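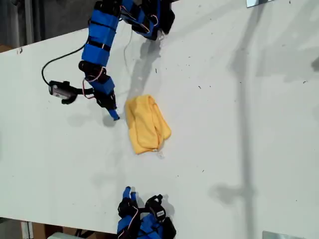

The two-arm cloth cell at Pleston, with a yellow cloth between the grippers.

Keeping a pair of small arms in order
By Umesh Pandey, September

Harish Bhatia looks after the cloth-folding cell at Lalwood's Pleston workshop. The cell has two small servo arms set facing each other over a white table, each with a camera at the wrist. Bhatia took it over from the Finda project and has since rewritten most of the maintenance sheet. He spoke to me mainly about cables, screws and servo temperatures.

His morning check starts at 7 and the arms stay unpowered for the first part of it. He moves each joint by hand through its full travel and feels for a notch. "A worn gear has a spot where it catches. You can feel it before the software reports anything," he said. "If I find one, the servo comes out that morning."

He then goes over the wiring. The wrist camera leads are left in a wide loop, and Bhatia is strict about the size of it. On the earlier layout the lead was tied close along the arm and pulled at the connector each time the wrist turned. The camera would drop out for a moment and the recording would have to be thrown away. "We changed three leads before we looked at the routing," he said. "With slack in it, the lead bends over a long length and the plug doesn't move."

The thinner servo wires run along the outside of the arms. He checks that none has worked its way into a joint, and that the plugs are fully home. A half-seated plug will often pass a static test and fail under load.

The arms wear blue covers, those on the upper segments held with black straps. I asked whether the covers got in the way of repairs. Bhatia said they added a few minutes to a servo change and that he had no complaint. The straps need to be snug. "Too tight and you trap a wire. Too loose and the cover creeps down until it fouls the next joint. I do them up, run the arm through its range, and do them up again."

Calibration comes after the mechanical checks. Each arm is driven to a rest pose and the joint readings are compared with the stored values. Bhatia allows a difference of 16 counts on any joint. Beyond that he looks for a slipped horn screw before he touches the offsets. He is firm on the order. Changing the offset first hides the fault, and the screw goes on slipping.

The position of the cameras is checked against a stored view of the table. A wrist bracket that has been knocked by a few degrees is hard to see by eye, but it is plain enough when the two views are laid over each other.

Cloth brings its own trouble. Lint and loose threads collect on the table and find their way into the grippers. "The fingertips are narrow so that they can get under a fold," Bhatia said. "A thread wound round the pivot will stop one closing fully, and then you are chasing a grip fault that is only dirt." He brushes out the grippers every 21 hours of running and wipes the table when he does it. The surface is scuffed and he does not intend to replace it.

The log stood at 513 running hours when we spoke. Most entries concern the wrist and gripper servos, which he now treats as consumables. Spares are bought in through Goel and tested on the bench before they are put on the shelf, with the joint number written on the bag once the ID has been set. Two servos sharing an ID on the same chain will both answer at once, and Bhatia has lost an afternoon to that already.

His next job is a better clamp for the base of one arm, which shifts slightly during fast moves. The new plate has been cut and is waiting for its holes.

Related items
Setting servo IDs without taking the arm apart
Goel bench supply: notes on voltage drop
Finda project: moving the cell to Pleston
Choosing cable ties for moving joints

Contact the workshop | Copyright Lalwood | Back to top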